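Handout for week 4. Please read it before the seminar and bring it printed, with your own notes in the margin.

# Reading a Shared Desk: Notes on Office Ergonomics and Layout

Last week we spoke about chairs. Today the subject is the surface in front of the chair, which students often think is the easy part. I do not agree with them, and I hope that after these pages you will not agree either.

## 1. Reach zones

We divide a desk surface into zones according to how far the arm must go.

- **Primary zone.** The forearm moves, the upper arm hangs close to the body. Things in constant use belong in it.
- **Secondary zone.** The whole arm is extended, but the back stays against the chair.
- **Outer zone.** The person must lean or stand up. It is suitable for things touched once or twice in a day.

The borders are different for each person. A short worker and a tall worker at the same desk do not have the same primary zone, and for this reason a drawing with fixed arcs is only a starting point. In the exercise you will draw your own arcs with chalk, and then your partner will draw theirs on top in another color. Keep both drawings.

A common mistake in last year's reports was to measure the zones from the edge of the desk. Measure from the shoulder. If the chair is pushed back, the zones move back with it, and the desk knows nothing of this.

## 2. The case of Quaye

The office at Quaye had 27 desks, all shared, with no assigned places. Oskari Hämäläinen made the first survey there in July, and he allowed me to use his notes. Staff filled in a short form at the end of each shift. He received 831 forms in total.

The complaint which came most often was not pain. People wrote that they lost time in the morning putting the desk in order after the previous person. One of them wrote: "I sit down in somebody else's day." I like this sentence and I quote it every year.

Management answered by printing a plan of the "correct" desk and fixing it to the wall. After two weeks Hämäläinen went back and the plan was still on the wall, but the desks looked as before. Consider why. We will discuss it in the seminar, so please write down at least one possible reason.

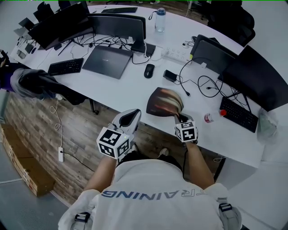 Straight desks and curved desks need different rules, and the textbook treats only the straight ones. On a straight desk, the far corners are always a problem, and objects collect there. A curved desk can bring the sides closer to the hands, but only if the person sits on the inner side of the curve. On a long curved desk such as the white one in the photograph, a keyboard may easily end up at an angle, and the user then has a choice: turn the keyboard or turn the body. Most people turn the body, and they do not notice it until the evening. When you make your sketch, mark the angle of the keyboard and also the angle of the shoulders.

## 3. Small objects

Ruairi MacLeish, in his lectures at Corov, used to separate small objects into *tools* and *guests*. A tool is used in the task. A guest is only staying on the desk: a cup, a letter, a charger for a phone that went home. His advice was to move the guests first and the tools afterwards. When you do it in the other order, you arrange the tools around the guests, and the bad layout becomes permanent.

I add one remark about mouse pads. A pad fixes the place of the mouse. If it was put down for a right-handed person with wide shoulders, the next person will reach too far to the side and will not ask why. On shared desks, the pad must be easy to move.

## 4. Exercise (in pairs)

1. Choose one shared desk in the building. Ask permission.
2. Sketch it from above at the start of the day and again at the end.
3. Mark the three zones for each partner.
4. Label every object T (tool) or G (guest). If you do not agree, write both letters.
5. Propose no more than two changes, and say who would have to keep them.

The report is 1000 words maximum, sketches not included. Late reports lose 11 points. Hand it in on paper by 23rd June, at the department office, second floor.

**Reading for next time:** the Mernov chapter on lighting, first half only. The second half has an error in the table of angles, and I will bring a corrected copy.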